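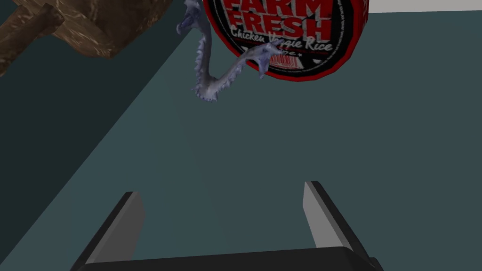

A gripper over a teal-gray tabletop. Computer rendering.

Larkia returns in May, complete at last

2019-12-30

Good news for anyone who has been hunting through back-issue boxes with a creased checklist: Gerkeck has confirmed that it will collect all of Larkia, the odd and lovely adventure strip by Teodor Sadowski, in 2 hardcover volumes. The first is due in May. The second has no date yet, but the publisher says the scans are finished and the lettering is being cleaned up now.

If you only know the strip by reputation, you're in for a treat. Larkia is a mail carrier on a flooded world where the towns sit on stilts, and every episode starts with a letter she has to deliver. Sometimes the letter matters and sometimes she forgets it halfway through because a whale has eaten the pier. Sadowski drew 45 episodes, most of them short, and he never seemed to run out of places to send her. My own favorite is the one at the lighthouse, eight pages with hardly a word of dialogue, and the last panel still gets me every time I read it!

The old paperback collection stopped well before the end. It also dropped the color, which was a real shame, as Sadowski's skies are half the fun (greens and dirty yellows, with a bit of pink when a storm is coming). Gerkeck is going back to the printed pages for everything and to the original art where it could be found. Three sample pages were sent out with the announcement and they look wonderful. The blacks are solid, the paper tone has been left in, and somebody has resisted the urge to brighten everything up.

Volume one holds the early episodes in the order they first ran, starting with the short tryout in which Larkia has a different hat and a much worse temper. It also has the complete "Hornuler" story, the long one that readers always bring up. Hornuler is the town that moves a little every night, so the mail never gets there, and Larkia ends up living in it for a whole winter. It ran in pieces over more than a year and was never reprinted in one go. At 42 pages it takes up a good chunk of the book, and I can't wait to read it straight through without swapping magazines.

Extras include a sketchbook section, a map of the stilt towns that was once given away as a poster, and a new introduction by Sadowski. In the announcement he says he had not looked at some of these pages since the day he mailed them off. "I found two jokes I don't understand anymore," he writes. "I left them in."

Volume two picks up with the Kodikara episodes, where the drawing gets looser and the stories get stranger. Larkia's rival turns up here, and so does the talking dredger, who deserved a series of his own. The final episode will be printed with its last page restored. The magazine cut it for an ad, and readers have been arguing over how the story ends ever since.

Both books will be oversized, which suits the work. Sadowski liked to pack his panels, with roughly a dozen to a page in the busier episodes, and the small paperback turned some of them to mush. The price is $50 per volume. That's not pocket change, but single issues of the Hornuler run are hard to find in any condition, and this way you get the color too.

Orders for volume one are open now through comic shops and from Gerkeck directly. The map will also be sold as a separate print later in the year.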